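Arnmont Storage Bins – Gallery
Posted December 26, 2020

The steel bins at the Arnmont shop have been in use for years, and most of them show it. Buyers ask what a used bin looks like before they order one, so we keep this page for the models sold through Wumex and Classtead. All of the bins listed are open at the top and are sold as they stand, with scratches and worn coating left alone.

We sell 36 of these in a normal year, mostly to small shops that sort bar stock and offcuts. A large gray bin with flared sides is the kind people ask for most. It takes short bars in mixed colors without much trouble, and the wide top makes it easy to get at whatever has ended up on the floor of the bin.

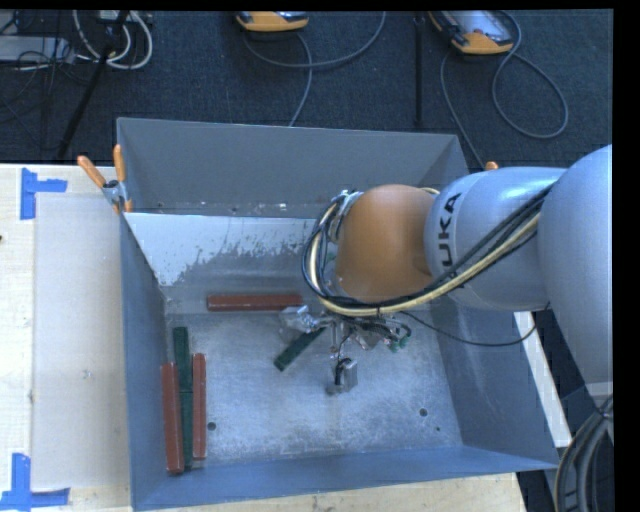 Prices did not change in August. A used bin is $150, and a repainted one is $348. Repainting takes around 20 working days and is done at the Fawzy yard – we do not paint on site. The standard color is gray, and other colors have to be ordered before the work starts.

Scuffs on the floor panel are normal and do not affect the price. Holes in the floor are left open unless you ask for them to be plugged. If you store anything with oil on it, ask for the plugs when you order.

Lids and dividers are not included. Classtead has dividers for the smaller sizes only. Bins can be picked up from the Arnmont loading door, or Wumex can add them to a regular delivery. Please bring your own straps if you are picking up – we don't keep spares.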